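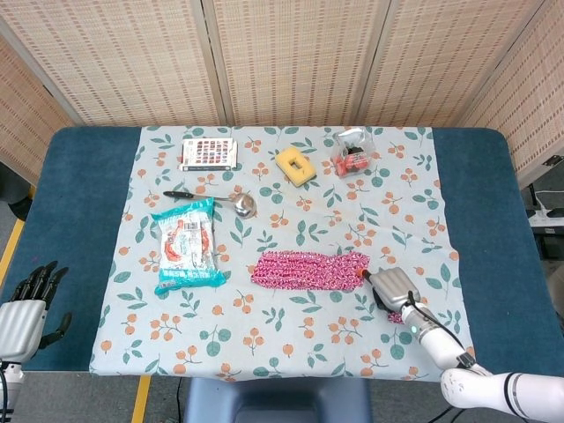 Fig. 4. Mixed household items on a printed tablecloth, with a folding divider behind the table.

Unit 4: Sorting and Storing Mixed Household Items
Instructor: Darcy Ruddock
Handout revised 2023-10-31

4.1 Scope
Unit 3 covered items of one kind (linens, flatware). A mixed surface holds items that differ in rigidity, packaging and storage location. 

4.2 Classes
Rigid: holds its shape under its own weight. The steel ladle and the flat box belong to this class. Store ladles by the handle or flat in a drawer, bowl end to the back. Boxes are stored flat, largest at the base.

Compressible: deforms under load. The yellow sponge is compressible; the square hole through its middle does not change its class. Do not stack rigid items on a sponge.

Limp: takes the shape of whatever supports it. The long pink and white strip is limp. Lay it out at full length, fold end to end, then fold again until it fits the container. Do not pull a crocheted or knitted piece by one end with the rest under load.

Packaged food: the wrapper with the turquoise band and the clear bag of red and pink pieces. Classify by contents, never by the feel of the package. Food leaves the surface first and goes to a separate shelf.

4.3 Order of clearing
Food, rigid, compressible, limp, then the cloth. A printed cloth (leaves and berries in Fig. 4) makes small items harder to find, so pass a flat hand over it before lifting. Fold toward the center.

4.4 Container limits
For the course bins, maximum load is 500 g on the upper tray. Internal length is 30 cm. Measure the folded strip before placing it.

4.5 Exercise
Draw up a table with columns for item, class, storage location and position in the clearing order. Enter every item lying on the cloth in Fig. 4. Where an item could belong to two classes, give both and state which one governs storage. Hand in to Sakda Suwannarat, room 174.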